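A small table for the lounge corner

I have been meaning to write about the lounge corner since February, when we finally agreed it needed a proper table. It has taken this long partly because I'm slow and partly because I had opinions, and having opinions about a side table turns out to eat up a surprising number of evenings.

For anyone who hasn't visited, we have grey upholstered benches with lovely high backs, and an orange seat tucked in at the corner with a peachy pink back to it. They're so comfortable that people sit down with a cup of tea and don't get up again (guilty!). What they never had was anywhere to put the tea. It went on the floor, and you can guess how the carpet felt about that.

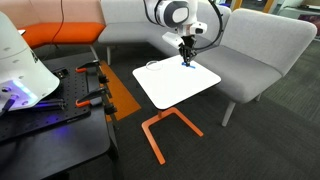

The new table in its spot, orange legs and all.

I looked at 25 tables, give or take none, because I kept a list. The one from Lormont was beautiful and weighed as much as a small pony. The Tidari was round, and I'd nearly talked myself into it when Ankit Yadav wandered past and said the corner had enough curves already. So we went square, and paid $174 for it including delivery, which I thought was very fair.

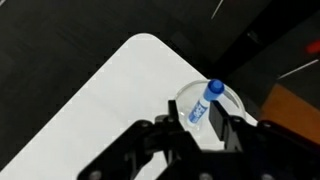 White was the part I fretted over most. I grew up in a house where white furniture lived under a cloth, and my mum would have had a few words to say about putting it where people eat biscuits. But the carpet is such a dark grey that a pale top lifts the whole corner, and I like that the corners are rounded, as I've got the sort of shins that find the other kind. My one grumble is that clear things vanish on it. A little see-through dish is hardly there except for its rim, and I can see myself putting a saucer down on top of one before long.

It's a good height for writing at too, if you lean forward a bit. I did most of the birthday cards there last week, with my feet up on the ottoman in between. I do love that ottoman. It's a soft light blue and it sits in front of the orange wall looking terribly pleased with itself. 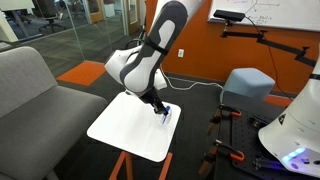

Looking after it

A damp cloth does for most days. For marker I use a drop of dish soap and a bit of patience, and I keep the scratchy side of the sponge well away. The orange base only wants a dusting, though you do have to get down on your knees to reach the back rod, and getting up again is a project of its own.

I'm still undecided about a second one for the other end. There's room, and it would save all that stretching across people, but I wouldn't want the corner to feel crowded. 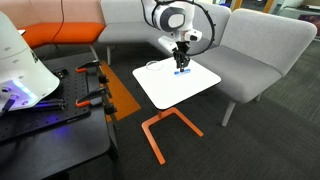

Pramila Mittal wrote to me after I mentioned the second table, and she's firmly against it. Her feeling is that one table makes people shuffle up and talk to each other, and two would have everybody parked at opposite ends with their own plate. She may well be right. I've put the tape measure back in the drawer for now, and I'll have another think once the weather warms up.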